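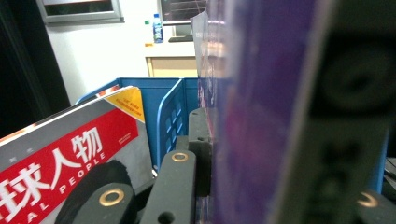 Progress report to the Baltorano Fund
Project: Periodicals access, Huang Reading Room, Haltville Public Library
Reporting period: second half of the grant year
Date: August 29, 2026

## 1. Status

Cataloging of the donated periodicals is ahead of the revised schedule. Shelving is on schedule. The public search page is behind, for the reasons given in section 4. Spending is within the approved budget and no transfer between budget lines is requested in this period.

The grant covers 20 periodical titles, most of them in Chinese and the rest in English. At the close of the period, 1242 issues had full item records and were available for use in the reading room. A further 218 issues have been sorted and checked against the donor list but have no item record yet.

## 2. Cataloging

Each title has one parent record, and each issue has an item record attached to it. The item record carries the issue number, the cover date, a condition code and a shelf location. Articles are not indexed. This was agreed at the planning stage and has not changed.

Title entry was the main source of error early in the project. Several of the magazines print both a Chinese and an English title on the cover, and staff had been entering whichever one was larger. Global People, for instance, was found in the system under its English title, under 环球人物, and under a romanized form with the words run together. The three records have been merged. The rule is now as follows:

- The Chinese title in characters is the main title where the text of the magazine is in Chinese.
- The romanized title is entered as a variant, with spaces between words.
- An English title printed on the cover is entered as a second variant.
- Subtitles and cover slogans are left out.

A search on any of the forms now returns the same parent record. Records made before the rule was adopted have been corrected, except for those belonging to two titles that changed their names partway through the run. For those, we plan to close the earlier record and link it to the later one. The Stolier Regional Library, which holds part of the same run, has asked to see the linked records before we export them, so that its own holdings can be attached without rekeying.

Issues that combine two numbers under one cover are given a single item record with both numbers in the issue field. Supplements stay with the parent issue and are noted in the condition line. Posters and loose inserts are kept only when the contents page refers to them.

## 3. Condition and shelving

Condition codes run from A (clean, complete) to D (not for public use). Most issues were coded A or B. The common faults are rusted staples, detached covers and address labels stuck over the spine. Labels have been left in place unless they cover the issue number. Removal with a heat tool was tried on duplicates and lifted the ink on coated stock, so the method was dropped.

Detached covers are being held with a paper wrap and not with tape. Issues coded D are stored flat in the workroom and will be replaced if a clean copy comes in.

The current year of each title is displayed face out. Older issues are in upright boxes, ordered by title and then by cover date. Box labels carry the title in characters and in romanized form. The lower shelves of the north wall were found to be too shallow for the larger formats, and those titles have been moved to the wall opposite the door. This used shelf length that had been reserved for growth. At present rates of intake the reserve will last through the next grant year, after which either the English titles will need to be thinned or another bay purchased.

Reshelving remains a staff task. Readers are asked to leave used issues at the return point, where each one is scanned before it goes back. The scan is our only measure of use, and it undercounts: a reader who puts a magazine back on the display leaves no trace. We do not propose to correct the figure with an estimate.

## 4. Public search page

The search page was due to open in this period. It has not opened. The library system's export drops any character outside its older character set, so Chinese titles arrived as blanks. The vendor supplied a corrected export, but it sorted Chinese titles in an order that matches neither stroke count nor romanization, and readers who tested the page could not browse it.

Sorting will now be done on the romanized variant, which every Chinese-language record has. The change is in place on the test copy. Remaining work:

1. Rerun the export in full and compare record totals with the staff system.
2. Check that variant titles are searchable with and without spaces.
3. Add the shelf location to the results list, at present shown only on the item page.
4. Have the help text reviewed in both languages.

We expect to open the page in October. Until then a printed title list is kept at the desk and updated when a new box is shelved.

## 5. Budget

Shelving and boxes came in under the approved amount. Cataloging hours came in over it, owing to the title corrections described in section 2. The two differences offset each other within the allowance set out in the grant letter. The software line is unspent apart from the test copy, and the vendor has not charged for the corrected export.

One commitment falls outside the grant year: subscriptions to the current titles are billed ahead, and renewal notices will arrive before the final report is due. The library will meet these from its own materials budget.

## 6. Next period

- Create item records for the remaining sorted issues.
- Link the two changed titles and send the records to Stolier.
- Open the public search page.
- Complete a shelf check of all boxed titles against the item records.

## 7. Decision requested

We ask the Fund to confirm that duplicate issues in condition A may be passed to Stolier without charge. The grant letter permits disposal of duplicates but does not mention transfer to another library. The duplicates are boxed and listed, and they will stay in the workroom until we have a reply.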